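Kerico Publishes Recording Rules for Kitchen-Task Robot Training, Says Success Rates Alone Prove Little

HUSTHAM, August 2026 – Kerico today released a working standard for teams that teach robots table chores using hand-held grippers. The document is free to download and carries no certification mark. Kerico says there are too many marks already.

"Vendors tell us they have 1,000 demonstrations and expect us to be impressed," said Sobia Virk, who led the drafting. "Then we ask how many were thrown out, and who decided. Usually we get a shrug."

Kerico reviewed 600 recordings supplied by outside teams under an earlier draft, circulated in March. Reviewers rejected 146 of them, mostly for missing start positions or unlabeled failed attempts.

The standard asks teams to keep failed attempts on file, write down the layout of the table before each run, and name the tool held in each gripper. Cables must be clear of the operator's wrists before recording starts. A task may not be called "cleared" or "served" unless a second person has checked the result.
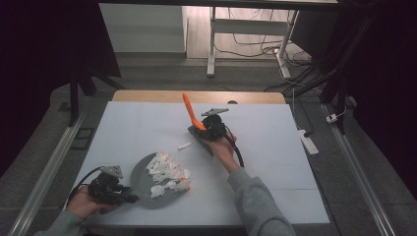
Laiba Jafri of Mohmand, a test lab that commented on the draft, remains unconvinced that paperwork will fix the problem. "A checklist is easy to fill in badly," she said. "I would want spot checks – and I would want them unannounced."

Kerico has agreed to a trial of spot checks covering 200 recordings from its Vustau project. Results will be published whether or not they favor the standard.

Media contact: Kerico press desk, Hustham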